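How to Clean and Seal an Indoor Brick Wall

If you have ever wiped an old brick wall with a damp cloth and watched the cloth turn orange, you already know why people seal them. Ours sheds a fine red dust on everything, and after two winters of sweeping it off the toaster I finally set aside a long weekend in June and did the job properly.

Start dry. Go over the whole wall with a stiff nylon brush, top to bottom, and then vacuum it with the soft attachment. Please don't use a wire brush - it scratches the face of the brick and leaves bits of metal that rust later.

Next, mix a little dish soap into a bucket of warm water and scrub a small patch at a time, rinsing with a sponge as you go. White powdery marks are usually salts, and they come off best with a dry brush before any water touches them. If they keep coming back, find out where the damp is getting in before you seal anything. 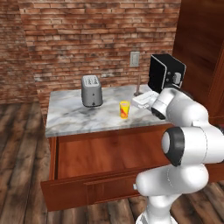
Let the wall dry for at least 5 days with a window open. I used Tovar matte masonry sealer, and 39 dollars' worth did almost the whole kitchen. Tape around your outlets and switches, brush on a thin coat, wait 18 hours, and then add the second. Keep a rag handy for drips, and wash your brush right away if you'd like to use it again!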